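Thu 4 February, studio notebook, print bench

Day two of the ink problem. The Tolholm edition is 47 prints on a dampened cotton sheet, and so far we own one good proof and a drawer of gray disappointments. The black goes on like velvet and dries like a parking lot.

Tried the Kaijage ink straight from the can. Too stiff, tore the surface on both corners. Cut it with a little plate oil and it wiped beautifully, then bled into the fine hatching by lunch. The artist draws with a nib as thin as an eyelash and would like to see every one of those lines, please. Fair enough.

Paper next. Soaked one batch for an hour, one for ten minutes, and one I forgot, so call that overnight. The forgotten one printed best. I have written this down in pencil in case I want to deny it later.

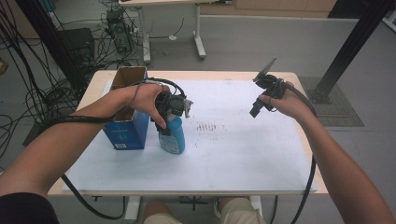 Press settings

Dropped the pressure two turns from where Grodska left it. Their notes say "firm," a word that has cost us most of a ream. New blankets on, old ones kept for the woodcut people, who like things lumpy. Plate mark is crisp now on three sides. The fourth side is thinking about it.

Bed still creeps left on the return. Shimmed it with a folded exhibition invitation (Edex, the group show, nice thick card, finally useful).

Money, for whoever opens this page looking for it: the grant was 3,000, of which 2,000 is already paper. The framer's quote came in and I have put it under the phone book. The show is in March, and the frames can be argued about once there is something to put in them.
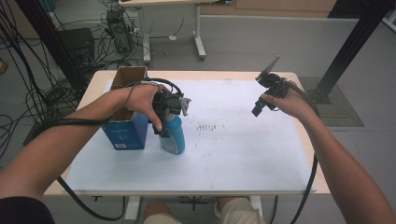
Both hands busy, blue bottle and open box at left.

To do:
Pull five more from the overnight paper, same ink, less oil.
Ask Kaijage if the new can is the same black as the old can. It is not the same black.
Re-bevel the fourth side before blaming the press again.
Label the drying racks. "Maybe" is not a label.
Soak tomorrow's sheets tonight, on purpose this time.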